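Prarville software team opens up its motion planner for two-armed packing

PRARVILLE. After a long summer of late evenings and a good deal of coffee, the small team at Landari has released the new version of Esach, its planning and control software for pairs of robot arms, and the people who have been waiting for it (there are more of them than you might think!) can download it from this September on.

The job the team chose to tune it on is one most of us have done on a bedroom floor without a second thought, which is getting sneakers and a shoebox to agree with each other. A wrist camera feeds the planner, and when the arm swings in close the view can turn into mostly smear, so the new release leans on the joint readings whenever the picture gets too blurry to trust.

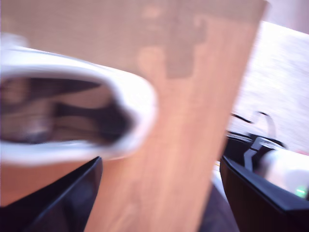 Aoun wondered whether that might simply hide a bad camera setting, and said a shorter exposure would be the first thing to try before anyone touched the planner. Gaspard Picard, who wrote most of the blending code, takes the point kindly and says the team did shorten it, and still wanted something to fall back on when a shoe fills nearly the whole view.

The other big change is in how the two arms share a small space. Older versions planned one arm and then asked the other to keep out of the way, while Esach now plans both together and redraws the path every 198 milliseconds.

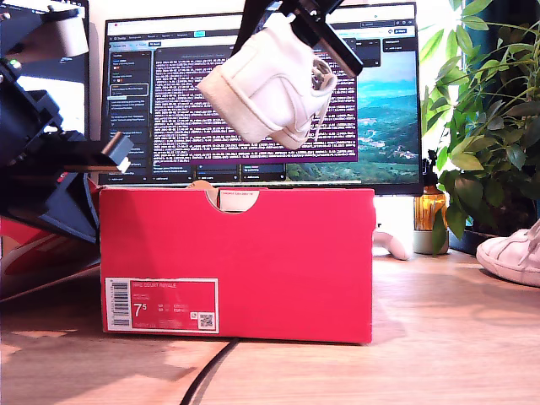 It also keeps a log of each replanned path, so that a developer can step back through an awkward reach and see which arm asked for room first. Picard went through 940 of those logs over the summer, and he says five of the bugs he found that way would have been very hard to catch by watching the arms alone.

The download comes with seven worked setups, a simulator and a rewritten guide to calibration, which earlier users had asked for rather loudly. Support for soft bags is next on the list, and Picard would be glad to hear from anybody who has already wrestled with them.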